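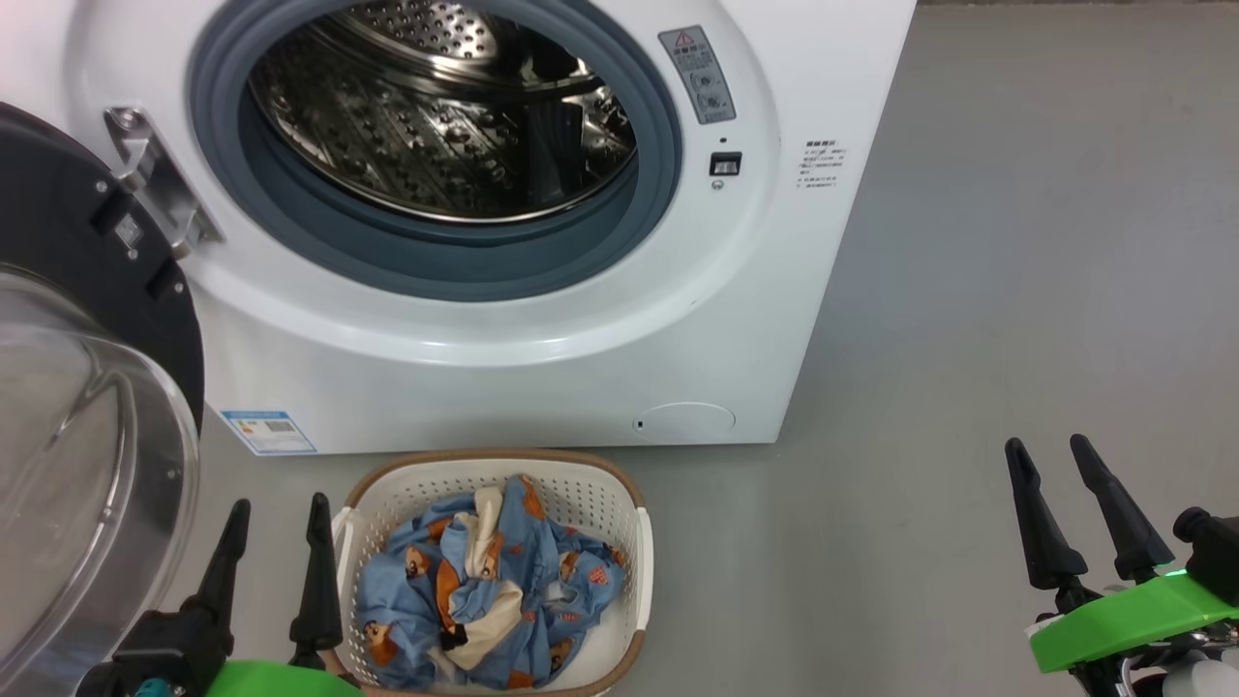
Lyle Haverford wrote in to ask whether the folds of the door seal really need wiping every single week, seeing that he has always left his until spring. Weekly, please, Lyle, and thank you for asking so kindly!

Kitcombe laundry room, Friday check

Door seal: pull back each fold and run a dry cloth all the way round (the bottom one collects the most fluff, coins and hair grips). OK.
Drum: empty, turned once by hand, no scraping. OK.
Hinge screws: snug. OK.
Warning label: still readable. OK.
Inlet hose: a little stiff at the tap end, so I'd like a new one before December, if Lennox can spare one. WATCH.
Door left ajar overnight: yes, bless you all.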